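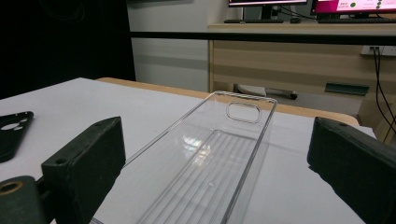
Lusenley 8, grasp planner by Van Rooij
Reviewed May 19, 2022

I use this software since March for picking phone cases from a white table. With the black cases it plans quickly and I have no complaints. The clear ones are harder: the depth map has holes, and the planner took the light reflections for edges. After I set the confidence filter to 15, it found 72 good grasps in 900 tries, too few for me. The older Testton plugin did better here. The log viewer is very good, but the manual needs more pages about calibration.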